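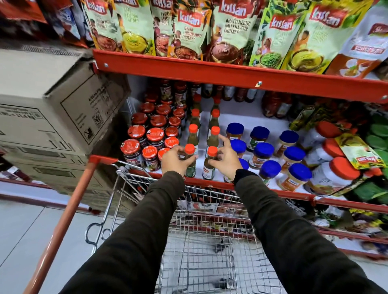
Right, I've been meaning to do this thread for weeks. How I got my weekly food shop under control after years of just wandering in hungry and hoping. Long one, sorry, get a cuppa.

First thing: I do a proper look in the cupboards before I write anything down. Last April I found 3 open bags of red lentils behind the flour. Three! All with a peg on. I'd been buying lentils like there was a siege coming.

Second thing: the list goes in the order of the shop. Mine's the big Zirar by the ring road, so it's veg, bread, tins, sauces, fridge stuff, frozen last. If they move the aisles round I sulk for a fortnight and then rewrite it.

Pickles, sauces and chutneys get their own line because that's my weak spot. I'm allowed 2 new jars or bottles a month and something has to be finished before they go in the fridge door. My sister Malou (Malou Blöndal, queen of the half-eaten mango pickle) thinks this is cruel. Her fridge door won't shut.

Someone asked about meal plans. I've tried! I can do four dinners, not seven. The other nights are eggs, leftovers, or whatever's at the bottom of the freezer with no label on it. Last night it was soup. I'd thought it was stewed plums, so pudding was off.

Oh and go late if you can. I go after 8 in the evening now, the car park's half empty and the yellow stickers are out. Got a lovely loaf for pennies and froze it in slices.

Budget bit, as a few of you wanted numbers. I added up a whole year of receipts and it came to £2248 for just me, not counting takeaways (we're not talking about takeaways). I'm aiming for some £2000 this year. Going all right so far, apart from the cheese.

To the person asking about delivery: I used it when I had my bad knee and it was great, but I kept tapping "add" on biscuits at midnight. Walking past them is easier for me, weirdly.

Next up I'm sorting out the spice drawer. If anyone knows how long ground cumin lasts please tell me, mine moved house with me twice.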